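4. Loading the cutlery basket

The Costetti leaflet says you can put cutlery in any way up and it will come out clean. We have our doubts. Do it as follows and judge for yourself.

4.1 Scrape off food first. The makers of Zumar tablets claim there is no need. Dried porridge disagrees.

4.2 Put forks and spoons in with handles down, and sharp knives with blades down.

4.3 Keep spoons apart. Two spoons nested together will shield each other from the spray, whatever the "deep clean" button promises.

4.4 Sort out anything made of wood before you load. Chopsticks and wooden spoons should be washed by hand and dried at once. Some are sold as dishwasher safe – treat that as a hope. 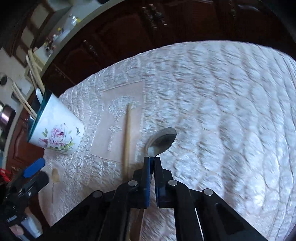 5. Choosing a programme

5.1 Turn the dial to 2 for everyday loads, or 3 for greasy pans. Programme 3 is listed at 98 minutes. Ours has never finished in that time, so don't plan supper by it.

5.2 Leave the "eco" light on if you like. It runs for 173 minutes and does save water, though we can't vouch for the saving printed on the door sticker.

Note: the half-load button changes very little. Carter Gosselin tried it all through April and went back to waiting for a full machine.

CAUTION: Steam escapes when the door is opened early. Stand back, and keep children away.

5.3 When the cycle ends, empty the lower rack first so that drips from above don't land on dry plates.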